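Seen three people this month swear that a black tablecloth "makes any worktable look finished". I've had one on mine since December and I'd like a word.

First, the dust. Black cloth shows everything. Plaster, biscuit, your own hair. Hemi Henare told me it hides marks. Hides them from whom, Hemi?

Second, the creases. The Lesten one says "non-crease" on the packet. I ironed it, left it under a heavy board overnight, ironed it again. Still creased. 39 quid.

And there's a seam. Why would you put a seam in a cloth whose whole selling point is looking smooth? Korkor says I'm the only person alive who looks at seams. Fine.
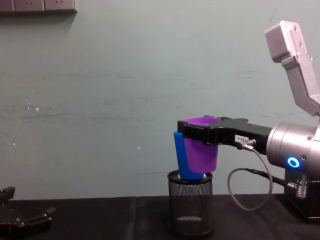 Now the wall. Pale grey-green, Farotden's "wipeable" matt. Wipeable meaning you can wipe it, I suppose, and then look at the streaks where you wiped it. It scuffs if you so much as think about moving a chair.

Alby Rewi reckons a second coat sorts it. Alby also reckoned the first coat would sort it.

I'll give them the sockets. Having a row of them up on the wall, above table height, beats crawling about on the floor with a torch. Best 90 quid in the room and not a penny of it went on anything with "finish" in the name.

Someone's asked if I'd try the Plalell cloth instead. Is it black? Is it cloth? Then I think I know how that goes.

To the person who messaged to say I should "embrace the texture": no.

Will report back if a lint roller does anything. I've got 12 of them, they were on offer, which should have told me something.

Contact | © Uriel Cisternas | Back to top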